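Home | News | Projects | People | Visit | Contact

Varklow opens Heltthorpe workroom for handheld gripper demonstration

2 min read

Varklow opened its Heltthorpe workroom to visitors on 30 January 2023 for a demonstration of the handheld gripper method it uses to record manipulation tasks. The program consisted of a short talk, four recording stations and a question period. Attendance was capped at 70 and all places were taken.

The method does without a robot arm at the recording stage. An operator holds a two-fingered gripper, performs an ordinary desk or kitchen task and stores the result as one episode. Video comes from a camera on the tool itself. Operators can also wear a camera on a head strap, which gives a second view of the same task from above the hands. The two recordings are aligned afterward in software.

Zhuoran Mao, who leads the recording group, opened the talk with the calibration routine. Each session begins with a slow pass over the work area so that the position of the tool can be recovered from the video. Printed square markers give the software fixed points to work from. Mao said most rejected episodes are lost at this step, usually when the operator moves too quickly or turns the tool toward a blank wall.

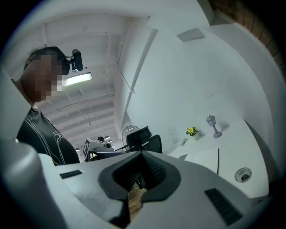 Jinfeng Tang
Staff writer, Heltthorpe

The stations were set up among the regular desks, and operators worked through their normal task list while visitors watched. Tasks on the list included moving a cup to a saucer, closing a drawer and sorting pens by colour. Episodes were capped at 90 seconds. Anything longer is split in two and labelled again.

Jianhua Cao explained the review process. Every episode is played back once at normal speed and once slowed down, and is then passed, trimmed or discarded. The group has passed 259 episodes from its current desk series. Cao did not give a figure for discards but said the share has fallen since the grip width was added to the playback display.

Several questions dealt with operator fatigue. Cao said the weight of the tool is less of a problem than the angle of the wrist, and that operators change tasks at fixed intervals. A lighter housing is in design — the centre of the tool will stay where it is so that older recordings remain usable.

Shuzhen Su, visiting from Pallgate, asked whether episodes recorded by hand transfer to an arm with a different reach. Mao replied that they do within limits. Motions an arm cannot reproduce are filtered out before training, and low shelves remain the most common cause of trouble. Su also asked about privacy. Faces are blurred before any footage leaves the recording group, Mao said, and visitors were told of this at the door.

The recordings will be used in Yin, the internal project under which Varklow trains its arm controllers. A second demonstration, covering playback on an arm, is planned for April. Registration will open through the Visit page, and the same cap on numbers will apply.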